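Section 4: Setting Up the Public Gallery for a Council Sitting

If you've come straight to this section, welcome! It's worth having Section 2 (Booking the Chamber) handy, as a few of the steps lean on it. What follows applies to ordinary sittings of the Fludberg Regional Council, and to the Anby and Ham ward meetings when they're held in the main chamber. Budget sittings in February have a seating plan all their own, so please use the supplement for those.

Before you begin

You'll want the order of business, the petition register, the key to the gallery doors and a login for Drurnari, the system we use for speaker requests. Give yourself a good hour if you haven't done it before.

Steps

1. Unlock both gallery doors and hook them back. The left-hand one likes a firm push.

2. Put out the chairs in rows, leaving the centre aisle clear all the way to the rail. Keep two wheelchair spaces at the front, with a companion chair beside each.

3. Sign in to Drurnari and open the sitting by its number. Sitting 428, for instance, is entered as 428 with nothing in front of it -- the old habit of typing the year first will bring up an empty list and give you a nasty turn.

4. Choose Speaker Requests and check each name against the petition register. Anyone who has asked to speak on a matter that isn't on the order of business goes to Deferred, and should have a friendly phone call before the sitting if you can manage it.

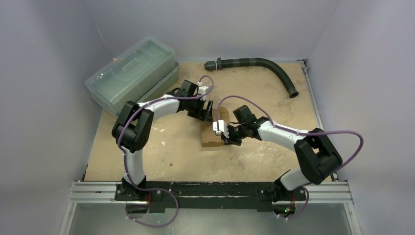

5. Print the speaker list and leave one copy on the presiding member's desk, one at the lectern and one on the gallery noticeboard.

6. Test the lectern microphone by reading a paragraph or two in your ordinary voice. Tapping it tells you very little, and it makes a dreadful thump in the overflow room.

Note: A petition with 700 or more signatures is entitled to a place at the top of the public session. Mark it Priority in Drurnari before you print, or you'll be printing the whole lot again (we've all done it).

Caution: Don't press Close Sitting until the presiding member has formally adjourned. A short recess doesn't count. Once a sitting is closed, late speakers can't be added, and only the clerk's office can reopen it.

If the speaker list prints blank, sign out, sign back in and go again from step 3.

Section last revised 1 June 2019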